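Section 4. Setting up the Skelau hanging stand

This section covers assembly, levelling and loading of the Skelau single-pole stand. It applies to the table-top version only. For the wall version, see section 6. Read the whole section before starting.

4.1 Before you start

The stand is supplied as a base, a pole, a hook and a bag of small parts. The bag contains the fixing screw, a spring washer, a hex key and a spare screw. The spare is identical to the fixed one and may be used in either position.

The stand needs a flat table that does not rock. Glass tops are not recommended. A table with a raised rim is acceptable if the whole base fits inside the rim.

Cover the working area with a sheet of paper, larger than the base on every side. Squared paper is best, as the lines give a reference for the hook direction and for putting the base back in the same place after cleaning. Plain paper can be used if two lines are drawn on it at right angles. Use pencil. Ink can transfer to the underside of the base and is difficult to remove from polished steel.

Note: Tape the paper at the corners if the table is near a door or a fan. Do not tape it under the base.

4.2 Fitting the pole

1. Turn the base upside down on a folded cloth.

2. Place the spring washer on the fixing screw and pass the screw through the centre hole from below.

3. Hold the pole against the other side of the hole and start the thread by hand. It should turn freely for at least three full turns. If it binds, back it off and start again.

4. Tighten with the hex key until the washer is flat, then stop. More force will not make the joint firmer and may strip the thread in the pole.

5. Turn the stand upright, lifting it by the base.

Caution: Do not lift the assembled stand by the top of the pole. The base is heavy and can swing against the hand or the table edge.

4.3 Placing the stand

1. Mark a centre point on the paper with a small cross.

2. Lower the base over the cross. Set one side down first, then the other, keeping fingers out from under the rim.

3. Draw lightly round the base. The outline is used later to check for movement.

4. Look along the pole from two directions at right angles. If it leans the same way from both, the table is out of level and should be packed under the legs. If it leans only when the base is turned, the pole is not seated and step 4.2 should be repeated.

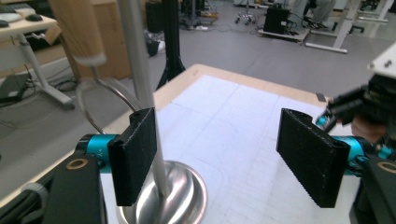 Polished bases show finger marks at once and these have no effect on use. Wipe with a dry cloth. Metal polish should be kept off the joint between pole and base, where residue collects and later works its way down on to the paper.

Keep cables off the table top and clear of the side from which the stand will be approached. Floor cables should run behind the table where possible. A pulled cable is the usual cause of a stand going over, and the pole will normally bend at the lowest point when this happens. A bent pole cannot be straightened and must be replaced.

4.4 Hook position

The wire hook should point away from the person using the stand, or to one side. It should not point directly at the user at eye level when seated.

1. Slacken the hook by hand – no tool is required.

2. Turn it until the open end lines up with one of the lines on the paper. View it from above.

3. Tighten by hand and pull down gently on the curve. The hook should not turn or drop.

4. Write the direction on the paper next to the base outline, so that it can be found again.

Note: Hooks supplied before November had a looser fit. If yours slips under a light pull, one turn of thread tape on the collar is sufficient.

4.5 Loading

The hook is rated for 200 g. This figure includes any ring, cord or clip used to attach the item.

1. Hang the lightest item first and let it come to rest.

2. Check the base against the pencil outline. It should not have moved.

3. Add or exchange items one at a time, using both hands: one for the item, one resting on the base.

4. When removing an item, lift it clear of the hook before moving it sideways.

Items that hang from a single point will turn for a while after release. This is normal. If turning is a nuisance, use a loop of flat tape in place of round cord.

Caution: Do not hang anything from the pole itself. Do not use the stand for food, for lit candles or for anything that drips.

4.6 Checks during use

Check the fixing screw after the first day and then once a month. Check the outline whenever the table has been moved or leaned on. Replace the paper when the pencil lines can no longer be read. Copy the cross and the hook direction on to the new sheet before lifting the stand.

4.7 Faults

Stand rocks when touched: grit under the base, or a fold in the paper. Lift, wipe and replace.

Pole turns in the base: screw not fully tight, or washer missing. See 4.2.

Pole clicks when loaded: thread dry. One drop of light oil, wiped off afterwards.

Hook drops slowly: see the note in 4.4.

Base leaves a grey ring: polish residue. Clean the underside and change the paper.

Replacement poles and hooks are ordered under the Skelau name. Parts from the older Skeser stand look similar but have a different thread and must not be forced.

Text revised by Siriporn Boonchu, 7 April 2024.

Comments (4)

pegandrail
Can the Skeser base be used with the new pole if I drill it out? I have two of them doing nothing.

Siriporn Boonchu
No. The hole could be opened up but the recess underneath is too shallow for the screw head, and the base would then stand on the screw.

M. Foddale
Step 4 in 4.2 saved me a pole. I had been tightening until it squeaked. Could you add the hex key size? Mine went missing in the move.

tinplate
"Identical to the fixed one" in 4.1 should be "fixing one", I think. And there is only one position on my stand, so "either position" had me looking for a second hole for a good ten minutes.

Related

Section 3. Unpacking and parts check
Section 5. Cleaning and storage
Section 6. Skelau wall version
Skeser stand: old thread sizes
Chien table clamp: fitting sheet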